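Home | Kits | Hire | Support | FAQ | Basket

We use cookies to remember your basket and to see which pages people read. Accept / Manage

Brarnateck two-arm kit: your questions

Will it handle paper, or is it only for solid things?
Paper is one of our favourite jobs, and we do get asked this a lot! A large sheet bends and bows as soon as you lift it, so we suggest holding it with both grippers and moving them slowly. Start with a fairly stiff sheet and work your way down to the thin stuff once you feel confident.
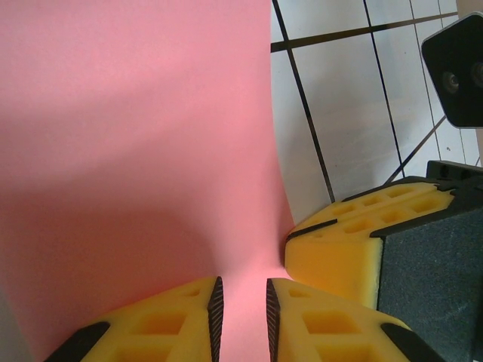

If a sheet creases where it's held, turn the grip force down a notch in the settings and try again. The kit arrives set to 9, and plenty of our customers end up happiest at 7 for craft paper, though you're very welcome to play about with it.

Can I replace the fingers myself?
Yes, and please don't worry, it's a gentle job. Spare fingers and grip pads come as a set, and there are 16 screws in the little bag in case a few roll under the bench (ours always do).

Do you hire the kit out?
We do, from the Furkitz workshop in Sindedcombe, for £97 a day including the stand and a friendly phone call to get you going. October fills up early with school bookings, so it's worth getting in touch sooner if you can.

Does it work with the Quách controller?
It does, as long as you update the controller first. The steps are on the Support page.

Related
Choosing grip pads
Setting up two arms side by side
Hire terms and deposits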